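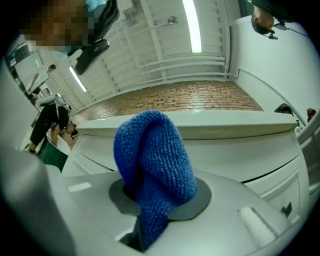 Blue cloth, gripper opening.

26 September 2021

Media monitoring notebook, S. Sleiman + D. Tokarz

Re-ran the clip coder on the primary debate transcripts. 2,094 segments in, down from the July pull bc Dariusz took out the duplicate wire rewrites. Good call, should of done it first.

Coding question still open: when a candidate goes on a hostile network, does the follow-up coverage quote the interview or only the row over going? Hand coded 800 so far. The row wins by a lot. Not writing a percentage till the second coder is done.

Problems:
- Fuvier export drops the anchor's name if theres a comma in it. Fixed by hand, ugly
- two outlets run the same syndicated column under diffrent headlines. Counting as one for now
- "slammed" and "hit back" both go to ATTACK, Dariusz disagrees on the second. Parked

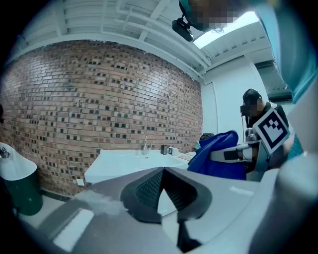 Mihăilă campaign speeches still missing, three of them. Emailed Itstead again, no answer. If nothing comes we drop the local races and keep it to national.

Agreement on tone is poor, worst on op-eds. Rewrite codebook section 2, add real examples, split sarcasm out from criticism.

Next: Dariusz does the second pass on the hand-coded set. I redo the Plomum import w/ the date column as text. Don't touch the old sheet, formulas still point at it.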